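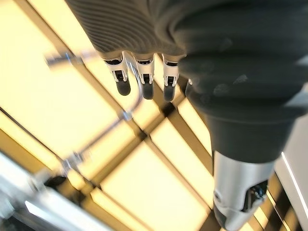

The Clultimari hand from underneath, with the ribbed sleeve on the palm and the silver cuff below the wrist.

About the Hand Shop at Stukcombe

We look after robot hands. More exactly, we look after the hands and wrists on one cell, the Clultimari cell at our Nustgate building, and we've gotten to know it so well over the years that other departments now send their people over to learn from it. If you've ever wanted to spend an entire morning on a single finger joint, you'd like it with us!

Stukcombe started as a repair bench for packaging machinery. The hand work came later, when Aurelio Vallejo took over the bench and talked the company into setting up a cell of its own for handling small, awkward parts: soft pouches, caps, coiled tubing, anything that a plain two-jaw gripper tends to squash or drop. Aurelio still runs the shop. He also still writes the service cards by hand, in pencil, and then one of us types them up and gets the abbreviations wrong.

How we look after the cell

The cell runs two shifts, and the hand comes in for service every 560 hours. We like to start at 6:30 in the morning, before the line needs anything from us. Power off, locked and tagged, air bled down. Then the arm is supported and the hand gets a slow look from every side, including from below, where scuffs on the fingertip pads are easiest to spot. A worn pad goes shiny before it goes thin, so we check with a flashlight held low.

After that come the sleeve and the wrist folds. Dust likes to settle between the ridges and in the folds, and we get it out with a soft brush and a barely damp cloth. No solvents, please -- we ruined a perfectly good sleeve that way in our first year, and it still hangs over the bench. If a fold has started to crack we change the whole piece. Patches don't last on something that bends that often.

The connector at the cuff gets unplugged, inspected and plugged back in once per service and no more. Most of the "dead finger" calls we've ever had came down to a connector that wasn't fully seated, or a cable with too little slack at full wrist rotation. We turn the wrist through its whole range by hand and watch the cable the entire way around.

Then the fun part. With the guards closed and the power back on, we run the Bowen routine, a set of 58 small motions that opens, closes and spreads the fingers one at a time and then together. It takes about 35 minutes, and you get to know the sound of it. A dry joint has a little tick on the way back (newer folks never believe this until they hear it), and when we hear one we stop, pull that finger and start the routine over from the top.

Setting up after a swap

A fresh hand never goes straight to full speed. We re-teach the home position, check the grip on a foam block, a bottle cap and a length of tubing, and then run at 40 percent speed until the first break. Somebody from the shop stays at the cell for that whole stretch, with coffee left outside the guard line. The old hand goes on the bench with its service card, and we strip it down that same week while everyone remembers what it was doing wrong.

Learning with us

Every June we take in trainees from the other Stukcombe departments. They begin with cleaning and cable checks, move on to pads and sleeves, and by the end of their stay they do a full finger change with one of us sitting nearby and keeping quiet, or trying to. Several of our current techs came in this way, from shipping, from the paint room, and in one case from the front desk!

Visitors from inside the company are welcome on Thursday afternoons. Come in by the Nustgate side door, sign the book, and pick up safety glasses from the rack on the left. If there's a hand apart on the bench, ask about it. We'll happily talk your ear off.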